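Trestthorpe Household Cloth Survey – README

Version 5 of the table. Read this before you plot anything.

What it is

A table of 3324 rows, one per wash, covering how household cloths shrink. People in Latside and Cikau measured a cloth before its first wash and again after each later one, and typed in what they found. The older rows came over from a paper notebook kept under the name Piątek, which used inches. Those have been converted to centimeters and rounded, and the rounding is rougher than I'd like.

What it isn't

It is not proof that cotton shrinks more than linen. I keep seeing the table quoted for that. Most of the linen rows come from Latside, where the water is hard and people line dry. Most of the cotton rows come from Cikau, where they tumble dry. Pull those apart if you can. I tried and gave up.

Columns

cloth_id – a number, reused in the Piątek rows, so always pair it with source
source – latside, cikau or piatek (no accent, because the old import script choked on it)
fiber – whatever the label said. Labels lie.
wash_no – starts at zero for the unwashed cloth
length_cm, width_cm – laid flat, smoothed by hand
dry – line, tumble, unknown
temp – the dial setting, which tells you very little about the water

Measuring was supposed to happen on a flat, hard surface with the cloth pulled smooth but not stretched. How closely anyone stuck to that is a fair question. A crumpled cloth reads short, and a round table gives you no straight edge to line the hem up against.
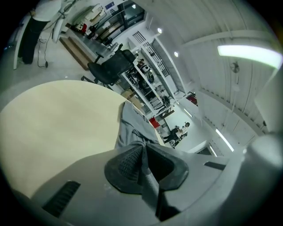
Known problems

600 rows have no dry value. They were once filled in with "line" by guesswork, and version 5 puts them back to unknown.
Some cloths grow between washes. I left those in. A cloth that gains 6 cm is a typing error, but one that gains a little may just have been tugged.
Blends are coded by the first fiber on the label only.
Cloths that fell apart simply stop. There is no flag for it, so don't read the last row as the end of shrinking.

Use

Free to copy and change. Please say which version you used – the numbers moved between 4 and 5.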